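4. Audience movement during the façade projection

4.1 Setting and procedure

The projection studied here was shown on the front of the former grain exchange in Hakden, on the north side of the main square. It was commissioned by the town and produced by the studio Skevaseo, which had worked with projected light on buildings before but never on one with so many recessed windows. The show lasted 5 minutes and was repeated through the evening with a short pause of darkness between runs. Admission was free and the square was open on all sides, so visitors could arrive or leave at any point in the story.

We were interested in how people placed themselves in the square and whether they stayed for a full run. Earlier writing on light festivals has mostly dealt with the images on the wall and with the economic return to the host town. The standing crowd has received less attention. Our own material consists of field notes taken from 4 fixed positions in the square and short interviews held at the Nulska Street exit. In all, 472 visitors answered the questions. The interviews were voluntary and no names were recorded.

Color was discussed with visitors in simple terms. We asked which colors they remembered from the façade and in which part of the story they had appeared. Most people named one or two colors without hesitation and then became less certain. Those who had stood near the building tended to remember single moments, such as the doorway filling with orange light. Those farther back more often spoke of the whole wall changing at once.
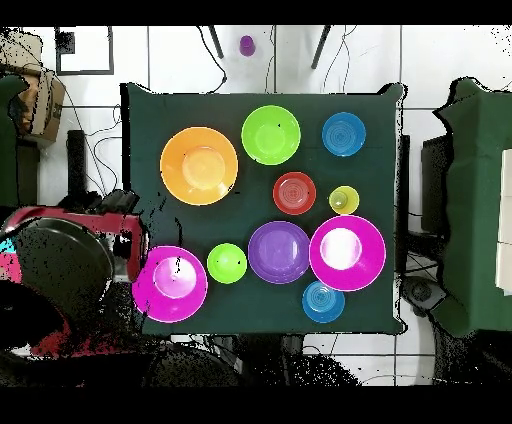 You remember the wall going dark better than you remember any of the colors, one visitor told us at the exit, adding that the silence before the last part had made the children near her stop talking. Similar remarks came up often enough that we added the dark pause to our list of topics on the second evening. It had been left out of the first list on the assumption that visitors would treat it as a technical gap between runs.

4.2 Where people stood

The producers had expected the crowd to gather on the center line of the square, facing the main door. The notes show a different pattern. The first arrivals lined up along the low wall on the west side, where they could sit, and later groups filled the space in front of them. The center stayed thin until well into each run. Visitors who came in from Nulska Street usually stopped at the first clear view and moved forward only when the people ahead of them did.

The sound system may have played a part. Its speakers stood on both sides of the door, and the music was hard to follow from the east side. Several of those interviewed said they had moved once to hear better. The square was marked for a crowd of 300 in the area nearest the building, and stewards closed this area twice on the final evening. On both occasions the people turned away stayed on the square and watched from behind the barrier.

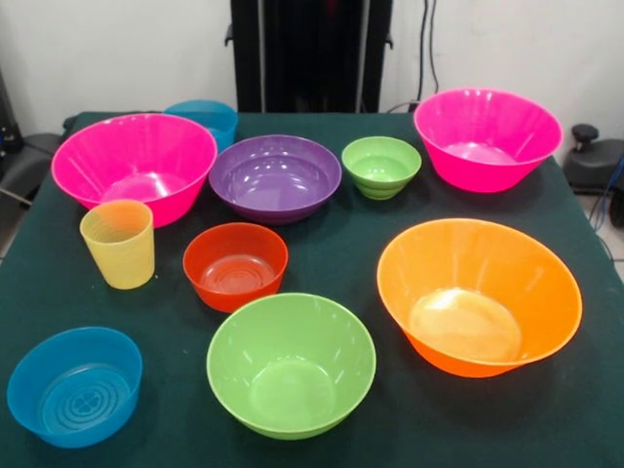
Figure 5. Plastic bowls and cups on a dark green cloth.

4.3 Staying and leaving

Leaving was concentrated in the dark pause. Few people walked away while images were moving on the wall, even when they had arrived in the middle of a run and had missed the opening. Many of these late arrivals stayed through the pause, watched the next run up to the point at which they had first come in, and then left. Families with strollers were an exception and left at all stages, mostly toward the parking lot behind the Grīnberga bakery.

The town repeated the event in December with a longer pause and an extra pair of speakers on the east side. We did not carry out interviews on that occasion, and the comparison in Section 5 relies on the stewards' written log.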